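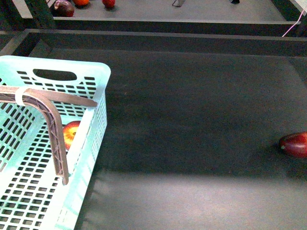

An apple in a slotted plastic basket, with a dark red fruit on the grey tabletop.

Home & Kitchen | Storage | Interviews
Home Recipes Storage Garden Subscribe
6 min read

Nazareno Mancuso gave up on fruit bowls in August, when he found a pear at the bottom of one that had gone soft enough to stain the bench. He had owned the bowl for 11 years. It was a wedding present, heavy and deep, and it now holds keys and mail beside the front door.

"You put new fruit on top of old fruit, and you eat from the top," he says. "So the old fruit just sits there. I did that for years and blamed the shop."

Mancuso ran the produce section at Drola, a small grocer in Tirach, until the owners sold it. He now teaches evening classes on keeping food at home, and he has written a booklet on the subject that has sold over 3000 copies, mostly at markets. I spoke to him about what he does with fruit once it comes through the door.

His answer is a plastic basket with slots in the sides. He doesn't much care about the brand or the colour. He wants air holes on every side, handles he can get a hand through, and a size that fits in the sink.

"If it doesn't fit in the sink you won't wash it," he says. "People laugh when I say to measure the sink, but then they go home and measure it."

He washes the basket every couple of weeks with warm water and dish soap, using an old toothbrush on the slots, and leaves it upside down on the rack overnight. The fruit itself he leaves unwashed until he wants to eat it. Damp fruit in a pile goes mouldy, he says, and a quick wipe with a tea towel isn't enough to dry the dip around an apple stem.

Unpacking takes him a few minutes. Everything comes out of the bags and onto the table first, including whatever was still in the basket from the last shop. He turns each piece over and feels for soft spots with the flat of his thumb.

"Don't poke it. If you poke it you've made the bruise you were looking for."

The sound fruit goes back in, a piece at a time, lowered and not dropped. Apples go against the wall of the basket. Anything marked stays on the table and gets eaten that day or cut up for the pot. He keeps to 2 layers at the most.

Gemma Dunmore took his class last winter and now helps him run it. She lives in Chae with three teenagers and buys far more fruit than he does, so she has changed the method to suit. She uses one basket for apples and another for whatever is in season, and keeps bananas on a hook at the other end of the kitchen.

"Naz will tell you to sort it every time you shop," she says. "I do it when I'm waiting for the kettle. It still works. I used to throw out a bag of fruit a week and now it might be one sad plum."

The two of them disagree about the fridge. Dunmore keeps most of her apples in the crisper and brings out a few at a time. Mancuso agrees they last longer that way but says his family forgets they exist.

"My son will eat an apple he can see," he says. "He won't open a drawer for one."

He is more relaxed about soft fruit than I expected. Plums and nectarines can stay out until they give a little near the stem, then they go in the fridge for a day or so. Berries never go in the basket. Citrus can, although he checks the underside more often, where the first green spot usually shows up.

I asked what he would say to someone who likes the look of a bowl and wants to keep using one. He suggested a wide, shallow one, filled to a single layer, away from the window and the stove.

"A bowl's fine if you only buy what fits in it," he says. "I never did."

The next class is at the Flendia community rooms and costs $43, with the booklet included. Dunmore asks that people bring a piece of fruit from home, in whatever state it happens to be in.

Filed under: Food storage, Fruit, Kitchen habits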